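Open day walk-around: the Xenos tabletop demo
Safety checklist, with my comments

I got asked to do the walk-around for Skuvum's open day again, which I'm always happy to do (there's coffee, and I get to see the arms before the crowd does!). Same list as for the spring visit, with a few lines added for the new food-handling table. OK means leave it alone. FIX means before doors. WATCH means it's fine this minute but somebody should keep looking at it. I've left my comments under each line the way I scribbled them, a bit tidied up so you can read them.

The table that most of this is about is the one with the bamboo steamer, the dough-colored balls and the colored blocks. The arm works over a white sheet with a grid on it, and visitors stand on three sides.
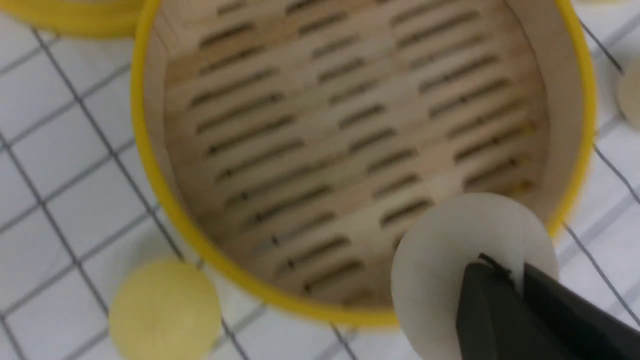
BRALLWOOD, July

Walk-around started 8:15 a.m., doors at 10:00. Second look at lunchtime.

PART A. GETTING IN AND STANDING AROUND

A1. Entrance and aisle clear to full width
Result: FIX, then OK
Comment: There was a pallet of folding chairs parked right inside the Bedum door. I asked, it moved, and ten minutes later it was back on the other side of the door. Second time it went to the loading bay and stayed there. Please let's have the chairs delivered the afternoon before next time.

A2. Maximum number in the room posted and being followed
Result: OK
Comment: Sign says 60 and the front desk has a clicker. Last visit the sign was behind a coat rack, so this is a big improvement.

A3. Visitor barrier around the demo table
Result: FIX, then OK
Comment: I measured 78 centimeters from the belt barrier to the table edge on the window side. The crew's own plan says a full meter. An adult who really wants to lean over can get a hand well past the edge from there. They moved the posts out while I stood there and re-measured, and it's good now. Put tape on the floor for the post feet! Those posts wander all day long because people hang on the belts.

A4. Barrier height suitable for children
Result: WATCH
Comment: The belt is fine for grown-ups. A five-year-old goes under it without ducking. There's one lower belt in the storage room and I'd like to see it on the side where the school groups come in. The crew said they'd have a person standing there, and I believe them, but that person will also want lunch.

A5. Cables off the floor or under ramps
Result: OK
Comment: Really nice job. Everything comes down from the ceiling except one power lead, and that one has a ramp with yellow edges. I walked over it six or seven times trying to trip and couldn't.

PART B. THE ARM

B1. Emergency stop within reach of the operator
Result: OK
Comment: On the operator's right, nothing hanging over it, no coffee cup on top of it (yes, I've seen that).

B2. Second emergency stop on the visitor side
Result: FIX
Comment: It's there and it works, but it was facing the wall. Turned around. I'd also like a label on it in bigger letters. The present one is from a label maker and you'd need to be nose to nose with it.

B3. Emergency stop tested while the arm is moving
Result: OK
Comment: Tested three times, once with each kind of object in the gripper: ball, block, disc. The arm stopped every time and kept hold of what it had. Restart needs the key and a button, both on the operator's side. Good.

B4. Demo speed set and locked
Result: OK
Comment: The open day profile was loaded and the setting asks for a code. I had them try to go over it and the panel refused. The slow speed makes for a nicer show too, if you ask me. People talk each other through it ("it's going for the bun, it's going for the bun!").

B5. Gripper fingers, pinch points
Result: WATCH
Comment: The fingers are dark gray and they come to a point at the tip. Good for picking up something thin, less good for a curious thumb. Grip force is turned down in the demo profile, and I put a pencil in there and got it back without a mark. Still, no visitor hands inside the barrier while the arm is powered, and that includes the friendly uncle who used to work with these.

B6. Bolts and mounting plate
Result: OK
Comment: Paint marks on the bolt heads all line up. No wobble when I leaned on the table, and I'm not a light person.

B7. Reach of the arm compared to the barrier
Result: OK
Comment: Fully stretched, the arm gets to 1040 millimeters from its base. With the posts in the new position there's a comfortable gap all around. With the old position there was a gap as well, just one I didn't care for.

PART C. ON THE TABLE

C1. Work surface flat and fixed down
Result: FIX, then OK
Comment: The grid sheet had come up at one corner. Fresh tape, all four corners and once along each long side. If it lifts in the afternoon it'll be the corner by the fan, so either move the fan or keep the tape handy.

C2. Props in good condition, no splinters or sharp edges
Result: OK
Comment: I ran a cloth around the inside of the steamer and along the slats and it didn't catch on anything. The yellow bands sit tight top and bottom. Blocks have rounded edges. The balls are nice and soft-looking, and I can tell you they don't taste of anything, because of course somebody's kid licked one at the last open day and I had to write a paragraph.

C3. No real food on the demo table
Result: OK
Comment: All props. But it does look like lunch, and we're handing out actual snacks at the other end of the hall! I asked for a little card saying PROPS, PLEASE DON'T EAT and it was printed in five minutes. Snacks stay on their side of the yellow line.

C4. Small parts kept away from little children
Result: WATCH
Comment: The blocks are the thing I'd pocket if I were four. Everything goes back in the tub between runs, and the tub has a lid. Please use the lid.

C5. Light and thin items secured
Result: WATCH
Comment: I mean the round white discs that go with the steamer. When the main doors open you get a good puff of air right across the room, and one of these on the floor is a slip waiting for a customer. Spares go in a tray with a weight on top. The operator picks up anything that falls, with the arm stopped first. I had them say that back to me and they only rolled their eyes a little.

C6. Starting layout set before each run
Result: OK
Comment: We went through the layout twice, as I wanted to see what happens when somebody's in a hurry. Steamer to one side, balls and blocks out on the grid, and a good bit of bare grid left over so the arm has somewhere to come down. No stacking. The operator sets it with the arm parked and the key out.

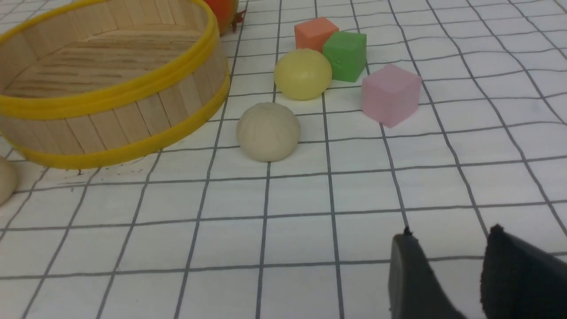 The one thing I'd add is a laminated card with the starting layout drawn on it. There are three operators taking turns, they all set it a bit differently, and the grid makes it so easy to do it the same way every time. Number the squares along two sides and you're done. I know, I know, I said this in the spring as well.

C7. Nothing on the table that doesn't belong to the demo
Result: FIX, then OK
Comment: One screwdriver, one phone. Both gone.

PART D. PEOPLE

D1. Operators briefed and know who's in charge
Result: OK
Comment: Short briefing at 9:20, all three there. Everyone could point to both emergency stops with their eyes shut (I made them do it, it was great).

D2. Visitors told the rules before the arm moves
Result: OK
Comment: Thirty seconds of talking, loud and clear. Could somebody please say "stay behind the belt" earlier in the speech? It came after the joke, and by then half the people are looking at the arm.

D3. Hand-guiding by visitors
Result: Not offered today
Comment: Fine with me. If you want it back for the fall open day, call me first and we'll do a separate list.

D4. First aid box, extinguisher, exits
Result: OK
Comment: Box is sealed, extinguisher is in date, both exits open from inside with one push. The green sign over the back exit flickers. Maintenance ticket is number 477, opened while I was there.

PART E. SECOND LOOK, 12:40 p.m.

Barrier posts: two had crept in toward the table. Moved back. This is what the floor tape is for!
Grid sheet: flat.
Discs: tray was there, weight was on it, hooray.
Tub: lid was off. Put it on, got a thumbs-up from the operator.
Lower belt for the children's side: up, and working nicely. A whole row of small people leaning on it with their chins.
Emergency stop, visitor side: still facing out. New label, nice and big.

STILL OPEN

1. Floor tape for post feet, before the next visit.
2. Layout card for the steamer table.
3. Exit sign, see ticket.
4. Chairs. You know about the chairs.

Cleared to run for the rest of the day with the WATCH items above. Send me a note when the card is made and I'll cross it off.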